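Skedari Folding Desk Lamp, Six Weeks In

I bought the Skedari because my old lamp died in the middle of tax season, which is the sort of thing lamps do. It had served since college and gave off a light the color of weak tea. The replacement had to fold, had to be bright enough to read a receipt by, and had to cost less than the refund.

On paper the Skedari wins all three. It arrives in a box big enough for a microwave, most of it air. Setup is a matter of unfolding the arm and tightening one knob. The instruction sheet runs to 7 languages and in none of them does it say which knob. I picked the bigger one and things went fine.

The light itself is very good. There are two color settings, warm and cool, and a dimmer that slides up smoothly until you reach 80 percent, where it jumps to full as if it had lost patience. At full power it lights my whole desk and a fair amount of the neighbor's hedge. I wrote to the company about the jump and got a polite reply from a Godelieve Van der Linden, who told me it was a feature called Boost. I have been called worse.

The base is heavy, and I mean that as praise. My cat has leaned on it with real purpose and it stayed put. The arm is less settled. Leave it stretched all the way out and by evening it has drooped a couple of inches – a quarter turn of the knob fixes it until the next evening. You get used to this, the way you get used to a brother-in-law.

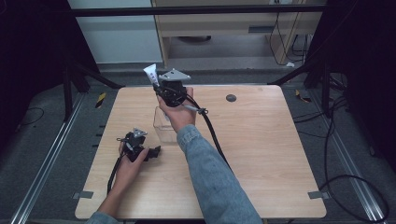
Can you leave it on all day without the head getting hot?

The head gets warm after a few hours, about like a coffee mug you forgot, but I have never had to pull my hand away. I run mine from breakfast to supper on the middle setting and the plastic hasn't changed color.

Now the touch button. It sits on the front edge of the base, exactly where a sleeve goes when you reach for a pen. In my first week I turned the lamp off by accident so often that I started to suspect the wiring. You can lock the button by holding it down, but then you have to hold it down again to unlock it, and by that time you have forgotten what you came to the desk for.

I compared it with the Ravn my friend Cor De Haan owns. The Ravn is prettier and doesn't droop. It also costs twice as much and can't fold, so it lives on his desk like a heron. Cor thinks mine looks like something from a dentist's office. He still borrowed it in July to do a jigsaw puzzle and kept it until the puzzle was finished.

Buy it if you need strong light and own a patient temperament. Skip it if you wear wide sleeves. Mine is staying, and I have moved the pens to the other side.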